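February, a little after nine in the evening

I meant to write about the drive back from Dellmont, which was long and gray and deserves a paragraph of its own, but it's the socks that are on my mind tonight, so socks it is. I have let the clean laundry pile up since before the trip, and this afternoon I finally gave in, put the radio on in the bedroom and started at the top of the heap.

Sheets first, then towels, then shirts, and the socks last as always, the way my mother did them. She laid every single one out flat on the bed before she would pair anything, and she folded the cuff over at the top so they stayed together in the drawer. I still do it her way, even though it takes twice as long and my back complains about it.
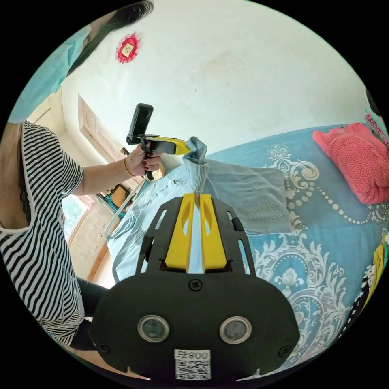 The gray-blue knitted ones are my favorites, and I will be very sorry when they go. I bought them at the Štěpánek shop two winters ago for 85 crowns, and I remember thinking that was a lot for socks - well, they have earned it! Gorazd Kolev wants me to knit him a pair just like them and has already picked out the yarn, 80 grams of it, so I suppose I have promised.

Still to do: the drawer that sticks, the pillowcases, and a letter to Pulitz about the heating bill, which I have been putting off all week. The tea has gone cold while I was writing this. I'll make another cup and go to bed early, if there is any room left on it.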